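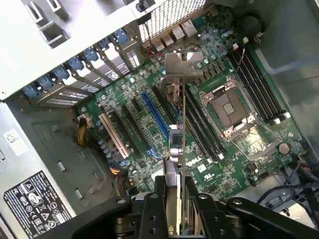

Old PCs, "refurbished" sellers and data wiping: is any of it worth paying for?

Forum > Buying and Selling > Second-hand computers

marshgate_ted
Nov 8, 2019

I've got an old Dell tower to get rid of and two quotes in front of me. Vultlow will collect it and give me a "certificate of secure erasure" for a fee. Pindora will take it for free but they keep the machine and sell it on, and all they say about the drive is that it "goes through our process". I asked what the process was and got a link to a page with a padlock on it.

My question is whether the certificate means anything. It looks to me like a PDF with my name typed in. Has anyone ever checked?

quillfeather

I used Vultlow in March for a pair of office machines. The certificate had the drive serial numbers on it and they matched what I'd written down beforehand. So it's a bit more than your name in a PDF. Whether the drives were wiped I couldn't tell you, but at least someone had looked at the labels.

marshgate_ted

Reading a label isn't wiping a drive though, is it. I could read you the serial off mine now and charge you for it.

oldboiler

Take the drive out. Keep it. Give them the rest. I don't understand why this comes up every few months. It's a few minutes with the side off, and then you don't have to believe anybody's process.
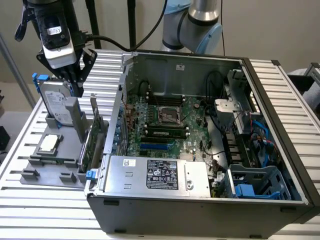

You lose maybe a fiver of resale value, if that, and people buying these old towers want to fit an SSD anyway. Mine go in a biscuit tin in the loft with a bit of masking tape on each saying which machine it came from.

pennine_sue

And what happens to the biscuit tin when you move house, or when your kids clear the loft? You've just put the problem off. I'd sooner wipe it myself and pass it on. One full overwrite is plenty for an ordinary spinning drive. All the talk of seven passes is left over from when drives were a different thing altogether.

oldboiler

Says who, re one pass? I've heard that for years and I've heard the opposite for years, always from people who are very sure.

pennine_sue

Try it yourself. Overwrite one with zeroes, run any recovery program you fancy, and post what you get back. I did it with an old family photo drive and got nothing. If you've got files off a drive after a full pass, I'd like to see them.

oldboiler

I haven't got any. I'm only saying I wouldn't bet my bank statements on it. The tin suits me.

kettle_on_again

Bit of a side question but related. I was looking at the other end of this, buying one. Kermani have "Grade A refurbished" desktops and the listing says each one has passed a 100 point inspection. Skundano say theirs is 300. Is there any list of these points anywhere? Because I can think of maybe a dozen things to check on a computer, and one of them is whether it's got a plug.

quillfeather

Ha. I asked Skundano exactly this. They sent me part of it. "Front USB port present" was one point and "front USB port clean" was another. You can see how they get there.

marshgate_ted

That's what I mean. Every one of these firms has a number or a badge, and when you ask about it there's not much behind it. I'd trust one that said "we turned it on and left it running overnight" far more.

tinplate

Devil's advocate here. I've bought four from Kermani over the years and had one bad one, noisy fan, swapped without any fuss. The grading is about scratches, everyone in the trade knows that. Grade A is a clean case, B has scuffs, C looks like it's been kicked round a warehouse. It was never meant to tell you about the insides. I buy the Cs and save the money.

kettle_on_again

Everyone in the trade might know it. The listing doesn't say so. It says "Grade A" in large letters next to "tested to the highest standard", and I'd guess most people read those two together. I did.

tinplate

Fair point, it could be clearer. Still wouldn't call it dishonest.

kettle_on_again

I would, a bit.

pennine_sue

What I'd ask any of them is how many hours are on the hard drive. It's recorded on the drive, free software will show it to you, and hardly any listing gives it. I had one sold as "lightly used" that had been powered on for over 1,000 days. It was still working, to be fair, but lightly used it was not. 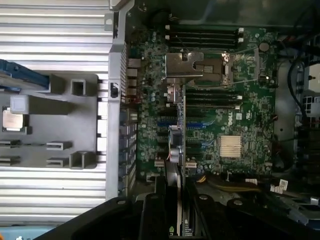
The other one is whether they've put fresh thermal paste on. They all say "fully serviced" and I've taken the cooler off one that was supposedly fully serviced and the paste was like old chewing gum. When I complained they said servicing meant blowing the dust out. There was still dust in it too.

oldboiler

Replacing paste on a machine that isn't overheating is a waste of time in my opinion. If the temperatures are all right, leave it be. More people break things taking coolers off than ever fix anything.

pennine_sue

Then they shouldn't write "fully serviced". I don't mind which they do, I mind paying for one and getting the other.

tinplate

Going back to the first post, I'd be wary of the free collection people for a different reason. Read the bit of Pindora's terms about "non-conforming items". A neighbour got a bill for disposal because the machine "did not meet resale criteria". Free until they decide it isn't.

quillfeather

Is that current? I can't see it on their page.

tinplate

It was there when my neighbour used them. I haven't looked lately. They might have dropped it.

marshgate_ted

Found it. It's in the PDF, on the last page, with a charge "at the prevailing rate" and no rate given anywhere. So that's Pindora out for me. Also found that Vultlow's certificate "does not constitute a guarantee that data cannot be recovered", which is a funny thing to put on a certificate of secure erasure.

quillfeather

I hadn't seen that. Must have been on mine too. Bit annoyed now.

bramble571

Council tip took mine for nothing. Drive out first, and I put a drill through it. Three holes, done.

pennine_sue

Please don't drill them if they still work, somebody could have used that. And if anybody does, goggles and a clamp. I know someone who held it with his foot.

bramble571

It was mine to drill.

marshgate_ted

Right, here's where I've got to. I'm going to overwrite the drive, then put the tower up locally with the drive in it, the hours written in the advert, and a small price. No grade. If it doesn't go in a fortnight it's off to the tip. Sue, which program did you use for the overwrite? I've got three open in tabs and two of them want my email address.

pennine_sue

Don't give them your email. If you've got a Linux disc lying about, the tool you need is already on it. I'll message you the steps. Unplug every other drive before you start, and check twice which one you've picked. Leave it going overnight as well, the old ones are slow.

kettle_on_again

Could you post the steps here instead? I'll want them when my current one goes.

pennine_sue

Will do, give me till after tea.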